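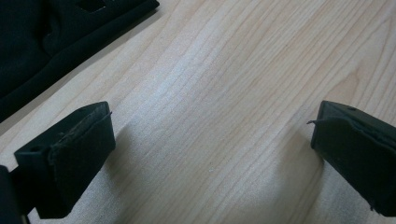 Slide 2 — what went wrong. Keep it short, Ghazala has the numbers if anyone asks.

Miranda cell at Drerkoscombe. Grip fault at cycle 987. Fingers closed on a sleeve, pad slipped, controller logged a good pick anyway. Next 20 cycles same thing, no alarm!

Say this slow: force limit was set right. Slip check was off. Left off after the Trirkus update in March, my fault partly.

Fix — slip check back on, stop after one miss, pads inspected evry shift. Rerun was 1040 cycles, no false picks.

Then hand over to Keven for questons.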